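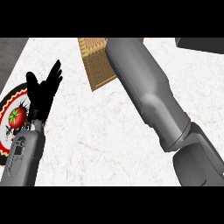

Stideck FAQ

Stideck is a toolkit for writing, testing and replaying control policies for two-armed robots in simulation. We started it because our own tests took all night and we wanted them done by lunch. These are the questions that come up most on the forum and at our Monday help hour. If yours is missing, please ask!

What do I need to run it?

A Linux machine with a recent graphics card. It will run without one, but rendering slows to a crawl and you'll want to switch to the flat shading mode (set render.mode to flat). Windows works through a virtual machine. We don't test on Macs, though a few brave people report success.

Which scenes come with it?

The kitchen pack is the one everybody tries first. You get counters, plates, baskets, fruit and veg, and a good spread of surface textures. Tomatoes are my favourite test object by a mile: they're small, they roll, and a hand with several fingers has lots of ways to get hold of one and even more ways to lose it. The workshop pack, Te Moana, is a separate download and still has rough edges, mostly around drawers.

Can I use my own robot?

Yes, as long as you have a URDF file for it. Run stideck import and read the warnings properly, especially the ones about joint limits. Hands take longer to set up than arms. Expect to spend an afternoon on the contact settings for the fingertips.

How do the two arms avoid hitting each other?

The planner, Mernumex, treats both arms as one body with a lot of joints. It plans them together, then checks the whole path for collisions before anything moves. You can plan each arm separately if you need the speed, but then the checking is up to you. We leave joint planning on for everything except quick demos.

Does the policy see what the renderer sees?

By default, yes. It gets the camera image and the joint positions, and that's all. Object positions are available for debugging through the truth channel, which is off unless you ask for it. Please leave it off when you report results!

How many trials can I run at once?

Our nightly job does 4,000 short trials over 19 scene layouts on 2 machines. The grasping baseline currently succeeds in 94 per cent of them, and the failures are the fun part. Sort the replay list by "last contact" and you'll find the interesting ones quickly.

My replay doesn't match the original run. Why?

Nearly always the seed. Check that you saved the scene seed as well as the policy seed. If both match, look at your physics step: changing it between recording and replay will shift every contact after the first.

Will a policy trained here work on real hardware?

Sometimes, and it's a great day when it does. Vary the lighting, friction and camera position during training, and start slowly on the real arms. The Clirkuron bridge sends the same commands to hardware with a speed cap, which you should keep on until you trust what you're seeing.

Where do I report a bug?

On the issue tracker, with the replay file attached and your version number in the title.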